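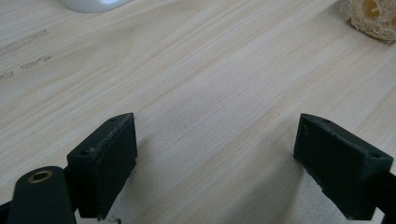

From: Tiziana Mazza
To: shop-and-home list
Date: 2018-09-14
Subject: Re: pale tabletop, oil or leave it alone?

Romain Lecomte wrote:

> We've got the same kind of top, pale wood with a lot of swirl in it, and
> I'm about to put something on it before the kids come home for November.
> My brother-in-law swears by Hutlow oil. The guy at the store says wax.
> The internet says I have already ruined it. Tiziana, you did yours, what
> did you use and would you do it again? Also does it go yellow? Mine is
> nearly white in places and I'd like to keep it that way.
>
> Romain

Romain,

I used the Altik matte, two coats, and then sulked for a week while it cured. I would do it again, except for the parts I did wrong, which I'll get to.

On the yellow question: mine was pale going in and it's still pale. There's a faint pinkish cast to the wood that I like a lot and that my mother calls "unfinished." I did try the Hutlow oil first, on the underside, where I have 566 square inches of shame that only the dog sees. It went the color of weak tea overnight. If you want weak tea, your brother-in-law is right. Ibsa Workneh used it on a bench and the bench looks great, but the bench was brown when he started.

Wax I can't speak to. Hiwot Birhane waxed hers years ago and has been waxing it ever since, as far as I can tell, without a break for meals.

What I'd tell you to do, in order:

1. Clear it off and keep it clear. I moved the fruit bowl to the washing machine and the mail to a chair. The mail is still on the chair.

2. Wash with barely damp cloths and let the top stand overnight. I used the good dish towels for this and was spoken to.

3. Sand with the grain, by hand, with the fine paper. The lines on mine run on a diagonal if you stand at the window side, so I spent the first ten minutes sanding across them out of pure habit. Walk to the end of the table and look down the length before you start. Go easy where the grain curves into those arches, because you can't follow it and you'll only make yourself dizzy trying.

4. Get down with your eye near the surface and look at it against the light. The bright side will wash out and look perfect no matter what you've done to it, so check from the other side too.

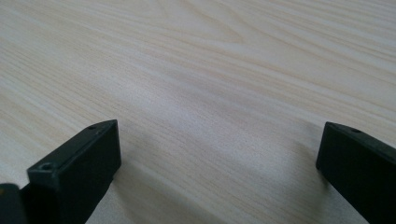 5. Thin first coat. Thinner than that. The can says to wait 30 minutes and wipe off the extra; I got a phone call and wiped at 44, and there was a tacky patch near one corner that I had to sand back and do over. Turn the phone off.

6. Second coat the next day, then 72 hours before anything goes on it. I made a sign. People in this house put their elbows on the sign.

After that it's just a table again. Matte, a little sheen if the light's coming in low, and it feels smooth under your hand. Water has been fine so far if it gets wiped up. Red wine has not been tested and I would like to keep it that way, so Tomás Neves will be drinking white when he visits — he has been informed.

One thing I'd skip is the Slanina sealer they try to sell you at the register. I bought it. It's sitting on the shelf next to the Gomus wood filler I also didn't need, and between the two of them I could have had a nice lunch.

If yours has the swirly figure all over, do a test patch underneath first and give it a couple of days before you decide. The curvy bits drank more than the straight bits on mine, and I'd have panicked if I'd seen it on the top side first. It evened out.

I have half a can of the Altik left if you want it. You'd have to come get it, and you might take the mail off the chair while you're here.

Tiziana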